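We use cookies to make this site work better. By continuing to read, you agree to our use of cookies. OK / Learn more

An afternoon with the gripper people

Dec 9, 2021

So I finally got around to writing up the open day at Drakmont! I went back in July and have been sitting on my notes ever since, which is what happens when you keep a blog and also have a day job.

The drive out past Susholm took forever (I missed the turn, then missed it again coming back the other way), and I walked in sweaty and sure I'd skipped the good part. Nope. Natnael Jemal met us at the door, handed out stickers and took us straight upstairs, where his team teaches robots chores. A person does the chore first, holding the same kind of gripper the robot will have, and the recording is what the robot learns from. 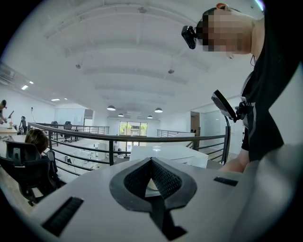
Up on the mezzanine. Love those dome lamps.

I asked how many recordings they had of the job they were working on and Natnael said 1,666. Of one microwave job! My husband has watched me use ours for years and still can't find the defrost setting, so maybe that's the right number.

They let visitors have a go too, and of course I put my hand up. It's so much harder than it looks. You want to use your fingers and you can't, you've got a squeeze and that's it, so you end up bending your whole body to get the angle. 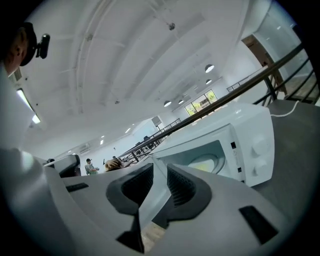

I got 60 seconds on the practice setup and spent most of them saying sorry to people. The woman after me was a natural, very calm, tiny movements. She said she ices cakes for a living and I believe it.

Then we got to watch somebody who knows what they're doing, working with 2 grippers at once, one per hand. I could have stood there all day.
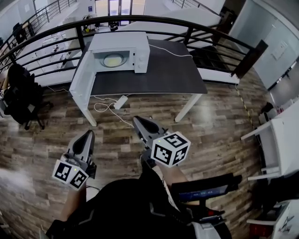 Door open, and a gripper in each hand.

I did ask the obvious thing, when do I get one at home, and Natnael laughed and said to ask him again in a few years. The project is called Admasu, if you want to keep an eye out for it. They're planning another open day over in Zelisberg, no date yet, and I'm already trying to talk my sister into coming. Wear flat shoes, and eat before you go. The snack table was one bowl of pretzels and I'm afraid I did most of the damage.

14 comments | 37 shares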